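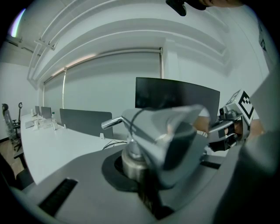

Hi, and welcome to Vikstead! I started the business 3 years ago with one big idea, which was that an office fit-out shouldn't make you want to work from your car. We do desks, power, cable runs, all the unglamorous stuff (my favourite stuff, if I'm being truthful). I'm fussy about hardware, so I'll happily lose an afternoon to something like that shiny chrome fixture on its ridged metal post, coming up through a round black ring in the grey. Little fittings like that get touched every single day, and I reckon they deserve a good polish.

Our studio is 58 square metres, and yes, we work at the same sort of furniture we sell. The curved white desks are our Prundosa range, and they're what most people ring up about.

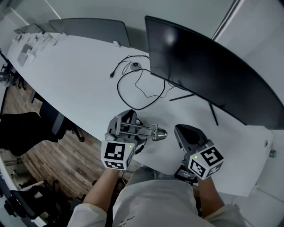 They come with cable grommets, and you can add a divider panel if you like a bit of privacy while you're on the phone. We've put in 686 so far, from tiny accounting offices to the whole upstairs floor at Sarkar, and the Umov range is on its way in September in a smaller size for home offices – I can't wait to show you that one! Come by any morning, have a sit, bring your floor plan and I'll put the kettle on.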